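3.2 Where the crumbs go

I should say up front that I never planned to write a section about crumbs. I went into the Navonon apartments wanting to know how people share a small kitchen, and the diaries were meant to be about schedules — who cooks when, who gives up and eats cereal in bed. But crumbs came up so often that I went back and coded for them, and they ended up with 18 entries of their own, more than dishes and way more than noise.

Most of those entries are about breakfast. People in the Navonon building were pretty relaxed about dinner messes (dinner is an event, you clean up after an event), but breakfast happens half asleep and on the way out the door, and whoever comes in second gets to deal with what's left. One diary keeper in Bamano, our other building, wrote that she could tell the mood of the whole apartment by wiping her hand along the counter at 7 a.m. I love that line and I've probably quoted it too many times at conferences.

The Bamano kitchens are a bit bigger, and I expected fewer complaints there. Nope! People just spread out more. Counter space seems to fill up to whatever size it is, which fits what Meesuk found in its survey of 2,000 renters, though that survey asked about storage and I'm stretching it a little here. Figure 2 gives a sense of how a counter looks when toasting, chopping and storing all happen on the same stretch of it.

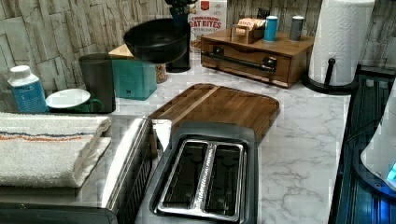
Figure 2. A shared work surface, with a toaster and cutting board close together.

The rules people made up for themselves were my favorite part. Two apartments had a written one, taped inside a cabinet door, and in both cases the handwriting got bigger toward the bottom. Everyone else ran on hints. Someone would leave the sponge out in a pointed sort of way, or wipe exactly half the counter. I come back to the sponge in section 4, where the Closau interviews give the other side of it.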